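Lavar la lechuga de bolsa que ya viene lavada: ¿sirve de algo?

Preguntado en mayo de 2022 · Cocina y conservación · 2 respuestas

Compro casi siempre la lechuga Brekness, la de bolsa, que pone "lavada y lista para consumir". Mi suegra la vuelve a lavar y encima le echa unas gotas del desinfectante Bamitik. A mí me parece pagar dos veces por lo mismo. Además, la cebolla morada ya cortada nadie la lava y va al mismo plato, así que no entiendo el criterio.

¿Hay alguna razón seria para relavarla o es costumbre? Y de paso: ¿los recipientes con tapa "que alargan la frescura" hacen algo? Me han ofrecido uno Pustik a 30 euros y no me lo creo mucho.

Respuesta más votada (23 votos)

Si en la bolsa pone que está lista para consumir, no la laves. Lo que ganas es poco y lo que arriesgas es pasarle lo que haya en el fregadero, en el escurridor o en tus manos. Otra cosa es la lechuga entera, que sí hay que deshojar y lavar bajo el grifo, hoja por hoja, aunque dé pereza.

Lo del desinfectante, depende. Para verdura entera que se come cruda puede tener sentido si es apto para alimentos y respetas la dosis de la etiqueta. "Unas gotas" no es una dosis. Echado a ojo no sabes si te quedas corto o te pasas, y luego hay que aclarar, con lo que vuelves al grifo.

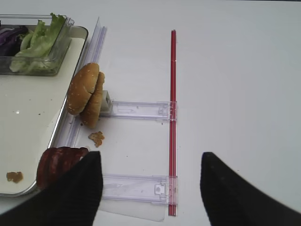
En cuanto a la cebolla, la cortada en casa se pela antes y por eso no se lava. Yo la dejo en la nevera tapada y a los dos días la uso para sofrito, porque cruda ya huele a todo. Si la guardas pegada a la lechuga, la lechuga acaba sabiendo a cebolla.

El recipiente de 30 euros, ni loco. Tuve uno parecido de la marca Avram y las hojas me duraban lo mismo que en una fiambrera cualquiera con papel de cocina debajo. Lo que manda es que la hoja entre seca y que la nevera enfríe de verdad. Pon un termómetro dentro, que muchas marcan una cosa y hacen otra. La mía estaba a más de 6 grados con el mando casi al máximo.

Segunda respuesta (2 votos)

Yo la lavo siempre y nunca me ha pasado nada. Con vinagre.

Comentario de quien preguntó: Tampoco me ha pasado nada a mí sin lavarla, así que estamos empatados. Me quedo con la primera. Lo del termómetro lo voy a mirar, aunque sospecho que el resultado no me va a gustar.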